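Toy Swap Returns to the Mitonitz Library

The toy swap is back on Saturday at the Mitonitz branch, doors at 5, and once again the rules fit on a card that very few people will read. Bring up to six toys, take home up to six, and please check the puzzles first.

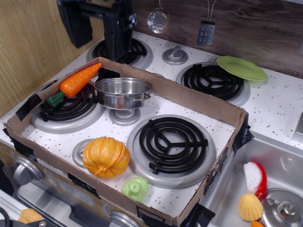
One reader wrote in after the July swap to say that her son gave away two dinosaurs and came back with a drum, and could the drum table be moved somewhere farther off, such as Skostier. We have passed this along. The drums will be by the back door – bring your own earplugs.

Play food went fastest last time, with over five bags gone before the coffee was ready. Stuffed animals did less well. Please wash yours before you bring them, and leave the very large ones at home unless you plan to drive them back.

Parking is behind Zinis Bakery. The lot at Pap Hardware closes early and they do tow.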